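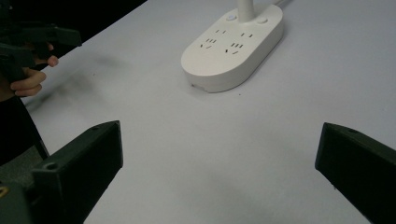
Home Gallery Rooms Workshop Notes Contact

Desk Power and Cables: the Stirnora Study Room

The Stirnora study room in Elencombe opened in May after a winter of refitting. It has long white tables, plain walls and not many wall outlets, so most of the planning went into power. This page collects pictures of the tables and the power strips, with a few lines on how things were set up and what we would do the same way again.

The room used to be a storage space for the print shop next door. There was one double outlet by the door and one under the window. An electrician added more along the back wall, but the tables in the middle were still too far away for most laptop chargers. We chose tabletop strips for those.

Power strip, middle table
Oval, white, with four outlets on the top face and two small round buttons. A white stalk stands up from the top between the buttons. The outlets are in two columns. Some have two slots and some have three, so check your plug before you sit down and spread out.

Placement
Strips sit flat on the tabletop. We tried them on the floor at first and people kept kicking them. On the table they take up some space, but they are easy to reach and easy to switch off at the end of the evening.

Cables
The cable goes off the back of the table and down the leg, held with reusable ties. Where it crosses the floor it runs under a rubber cover. We bought 150 ties from Annan and have used more than 100 of them, mostly because each table has been moved at least once.

Tabletops
White, with a matte finish. Smudges show up gray on them, and a damp cloth with a little dish soap takes most off. Unplug the strip and lift it off before wiping. Please don't spray cleaner directly on the table while a strip is on it.

Big plugs
A wide charger can block the outlet beside it. There is a box of 2 short extension leads on the shelf by the door for that. Return them when you leave.

What not to plug in
Laptops, phones, lamps and small speakers are fine. Heaters and kettles are not. The kettle in the kitchen corner has its own wall outlet.

The same tables are in use at the Biltstead reading room, where they are pushed together in pairs. Pictures from there will go up when the shelving is finished. To report a loose cable or a strip that has stopped working, leave a note at the desk with the table number, or call extension 2961.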